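Lultcombe to vote again after dead heat

Voters in Lultcombe will go back to the polls in October to choose a town councillor, having failed to manage it the first time.

The by-election for the Cropper ward seat ended with Catarina Morais, an independent, and Peter Jarkon, of the Lultcombe Residents' Group, on 145 votes each. A recount produced the same result. A second recount, asked for by both sides, gave Mr Jarkon one extra vote for as long as it took someone to find that it belonged to the third candidate, who finished on 13 and is said to be delighted.

Ties of this sort are normally settled by drawing lots, and that was done shortly before midnight. Ms Morais won. She was congratulated, made a short speech about bus shelters and went home as a councillor. She stopped being one two weeks later, when it emerged that her nomination papers had been signed by a neighbour who lives on the wrong side of Skelon Lane and is, for voting purposes, in another ward.

"I've known him 20 years and I'd have sworn he was one of ours," she said. "So would he."

Ms Morais is standing again, this time with signatures she says she has checked against a map. Mr Jarkon is also standing. His new leaflet promises "a fresh start", in the same words as his old one.
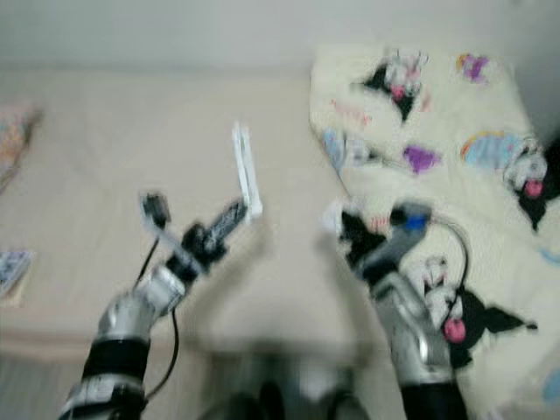 The main quarrel is still over the car park behind the market hall, where the council wants to cut free parking from 3 hours to 2. Mr Jarkon is against the change. Ms Morais is also against it, but says she was against it first - a claim Mr Jarkon calls "misleading", having raised the matter at a meeting in the spring which she missed with a cold.

The third candidate has not decided whether to run. He told the Residents' Group he would think about it if somebody else delivered the leaflets.

Polling will be at the Skelon Lane hall from 7am to 10pm. The hall is on the far side of the lane, so it too is outside the ward.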